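ROBOTICS CLUB: THE KITCHEN YEARS

Spring term is over, and the Mirnmont robotics club can report that it now owns, in software, a very well-appointed apartment. It has a wooden floor, a dark red wall, a refrigerator and a two-armed robot which, after a whole season of effort from a room full of bright teenagers, is getting fairly good at standing next to the refrigerator.

Some background for parents who only see the pizza receipts. The club signed up in November for the Ziletti Challenge, a simulation league where teams write the code for a robot doing household jobs and no metal is harmed. We picked the kitchen track on the theory that everybody on the team had opened a fridge before. That theory has been retired.

The first task is called Snack Check. The robot has to reach into the fridge, pick out the item the judges name, and bring it back without taking a shelf along. Our first working version approached the apple the way most of us approach a wasp. The current one, known as Bullico for reasons lost to the group chat, is slower and much more polite.
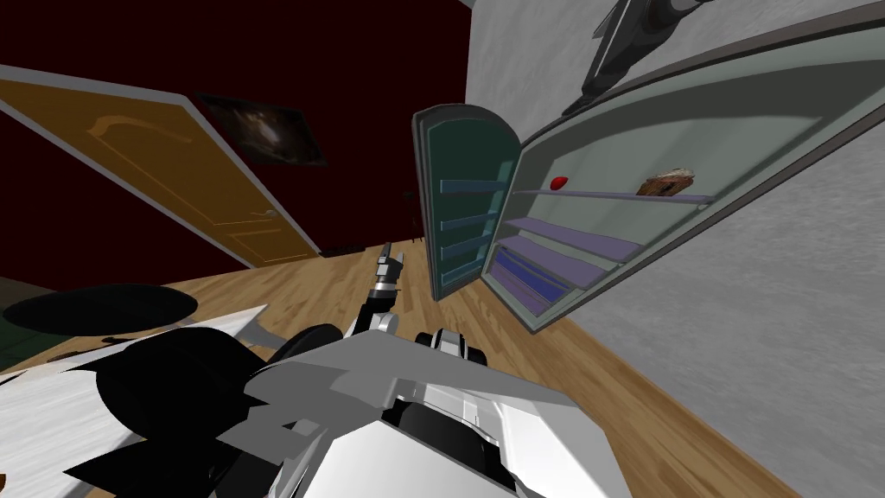 Snack Check, with apple and bread on the top shelf.

Scoring is out of 100 per task, with points off for bumping things, dropping things and running past the time limit. Our early attempts managed all of those in one go, and one run in March set what we believe is a club record with a final score of 3. The log from that run is taped up over the soldering bench. Second-years like to touch it for luck.

The trouble is mostly the wrist. Getting the arm to the right spot is geometry, and the club is good at geometry. Getting the fingers to turn up at that spot pointing the right way is geometry plus patience, so the planner team spent most of the term rewriting the piece that decides on an angle before the arm sets off. The old version decided on arrival, like a tourist. The new one takes longer to think and has cut our collisions enough that we stopped printing them out.

Then there is close work, where the gripper comes right up to an object and has very little room for opinions. We drilled this with the fingers shut, creeping up on the front of a big gray case and trying to stop short. On a good day the approach takes 28 seconds. On a bad day the robot pushes on like somebody trying to get through a door marked pull.

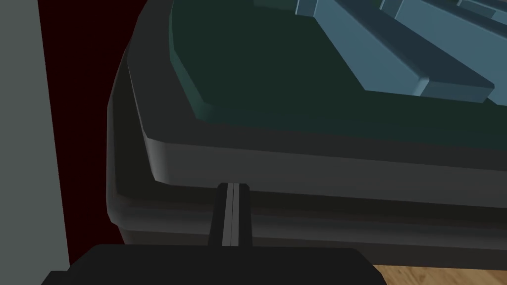 Duman wrote in after the open evening to ask why the club doesn't just build a real robot, "seeing as the one on the screen never has to find parking." Fair point, and the parking at regionals is a disgrace. The short reply is that a real two-armed robot costs more than the school minibus, and the simulated one can be reset with a key when it goes wrong. We ran roughly 48 trials on one rainy afternoon. A real robot would have asked for a union.

Simulation does have its own ways of being annoying. Change one friction setting and a perfectly good grasp turns to butter. Leave a laptop lid half closed and the run goes to sleep along with the person watching it. And since the whole room is modeled, desk and office chair included, the newer members will spend an hour driving the robot around the furniture if left alone with it. We have decided to call this navigation practice.

The closed-door start is what we are on now. The fridge begins shut, the robot has to find the long handle, get its fingers around it and pull without dragging its other arm into the business. The other arm has views on this. Keeping it parked while the right one works is the main job on the list for summer, and anyone who has tried patting their head and rubbing their stomach is qualified to help.

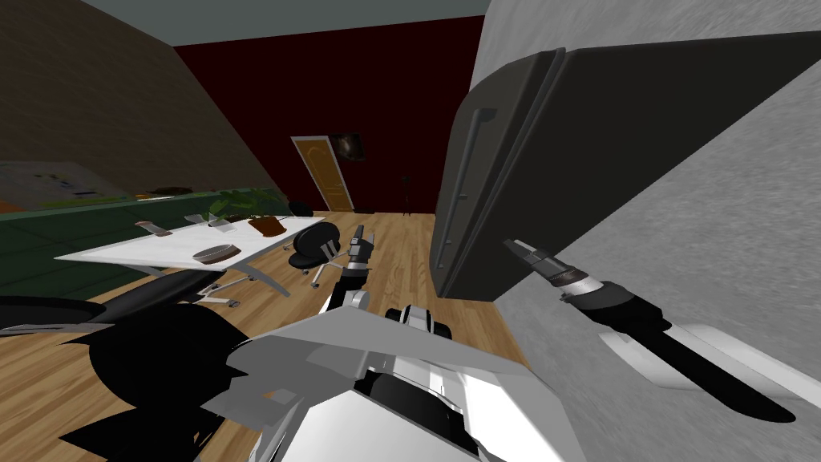

SUMMER SESSIONS AND HOW TO JOIN

The lab stays open over the break for anyone who wants to keep going. Bring a laptop and a charger, and please bring the charger that fits the laptop. No coding experience is needed for the test crew, who run trials, write down what happened and try to keep a straight face. Sign-up sheets are on the lab door, under the fire drill notice.

Contact the club office | © Mirnmont Robotics Club | Back to top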